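September

Second week with the Plundamell trial. Up at 6, coffee, then through the papers again before starting. The kit is rented to us for 56 days, and after that Gudeta wants a yes or a no from me on the full service for the Bernatthorpe guest rooms.

Did only bed making today. The quote covers setup, one training visit and software updates. It doesn't cover linens, and it doesn't cover a second visit, which I only found on page 41 of the agreement. Wrote to Tsegereda Yimer at Plundamell to ask what a second visit costs. No answer by lunch.

The task list for the bed routine has four steps: fitted sheet, smoothing, pillow, top cover. I can turn any of them off. I left the top cover off for now and kept to sheet and pillow. The manual wants the corners done first at the head, then the foot, and says to log each try as pass, redo or fail. My log is up to 83 entries. I don't like the log screen. It goes back to the first entry every time I save, and I have to scroll down again.

Stopped for the afternoon with creases still up by the headboard and the pillow at the foot. Put it down as a redo.

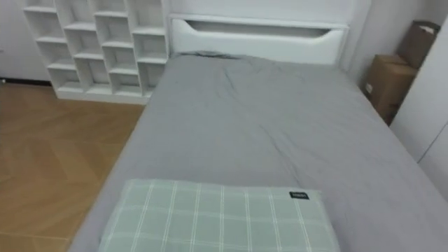
Bethel Kassa wrote back on the service question: "Ask them for the price per room before you sign. Adero gave me one number for the year and then billed 1,000 dollars on top for updates. Get the updates in writing."

I added that to the letter to Tsegereda. Pillow settings tomorrow, and I need to charge the spare battery tonight.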